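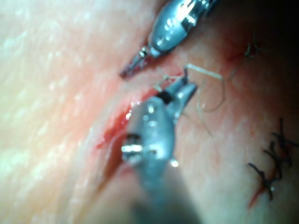 Rondby Suturing Group – demonstrations list

Hi all,

Sorry for the long silence, I was away for most of September and came back to a full inbox. Replying to Jouko's question on the list since I suspect half of you are wondering the same thing.

Jouko Nurmi wrote:

> Quick one from me. I'm labeling the wrist camera clips from the
> closure set and I keep getting stuck on the handover. When does
> "reach" stop and "grasp" start if the tip is hanging right over the
> skin but isn't holding anything yet? Samira and I split on this
> more than on any other label. Also, do we keep the clips where the
> thread goes soft and you lose it for a bit? I've been throwing them
> out and I'm starting to feel bad about it.
>
> Jouko

OK, first the reach/grasp thing. Please call it "reach" until the jaws close on something. I know it feels wrong when the tip is a hair above the wound and you just KNOW what's coming next, but the model doesn't get to peek ahead and neither should the label. The still at the top is a good one to practice on. The upper grasper is over the incision with nothing visibly in it, so that's "reach". The lower one looks to be holding or pulling the pale thread, so I'd put "thread hold" on it and tick the unsure box. Two instruments, two separate labels – don't try to squeeze them into one.

And now the soft clips. Jouko, please stop throwing them out! I did exactly the same thing last year and regretted it. We had 2895 clips after the first pass, I got picky about focus, and we went down to 2393. The policy trained on the tidy set was lovely right up until the thread did a loose curl like the one in that still, and then it went grabbing at thin air. Bjartur put the blurry ones back in and the grabbing mostly stopped. So if you can follow the thread for part of its length, keep the clip, mark the part you can follow and leave the rest blank. Please don't draw in where you think it goes. I would much rather have a gap than a nice smooth guess.

Same goes for the lighting. Glare on the metal and a dark corner are fine. If the whole jaw is lost in the glare, flag it and move on.

One more thing while I'm at it. A few people have been using "stitch" for both the finished black ones and the one being worked on. Can we say "placed" for anything knotted and trimmed, and "active" for whatever thread is in play? Samira Dabbas has already put both words in the Skesska menu, so you only need to reload. If there are loose dark tails that you can't tie to a particular knot, use "tail, other". It's at the very bottom, you have to scroll (I know, I know).

Where we stand: 787 clips double-labeled, and I'd love another 200 before Bjartur Kragh starts the next training run. Short sittings are better than long ones, my own labels get pretty strange after an hour. If you and your partner disagree, leave both versions in and write a line in the notes field. Those disagreements are useful to me and I do read them.

Vilhjálmur, did you ever get the export from the Arner drive to open? The copy I have stops halfway through.

Uliana

Rondby Suturing Group | Contact: Uliana Chornovol, list owner | © Rondby | Back to top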